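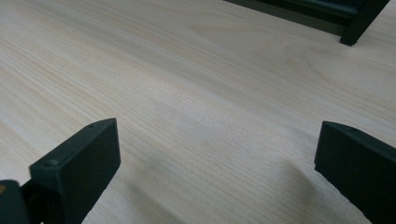
Every vendor of a hand-held gripper makes the same promise: an hour of somebody waving the thing over a desk is worth a day of programming. Leena Räsänen has heard it from Nernlow and from Pekitz, and she bought neither story whole.

Her test is dull on purpose. Same desk, same operator, jaws open, 200 short recordings per tool before anyone is allowed to pick up a cup. If the camera's position drifts over plain wood grain, she wants to know before the sales rep gets to the cups.
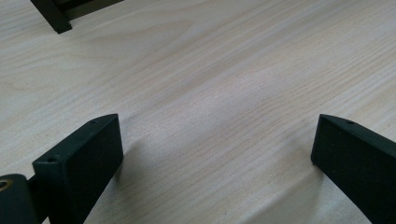
HARDWARE

The fingers are the least glamorous part and the one she trusts most: black blocks, screw holes on top, easy to swap. The software is another matter. Nernlow's brochure claims 431 usable clips from a morning's work. Räsänen's team got 202, and Cengiz Karabulut, who did the waving, thinks that was generous.
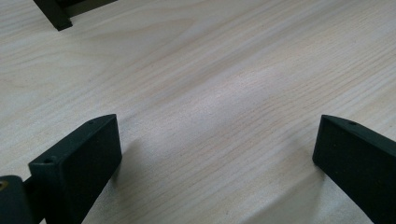 Pekitz did better on tracking and worse on everything else. Its controller dropped the connection twice, and the support line suggested a darker table. "I'm not buying furniture for it," Karabulut says. The Nernlow loan runs until May, and Räsänen hasn't decided whether to send it back early.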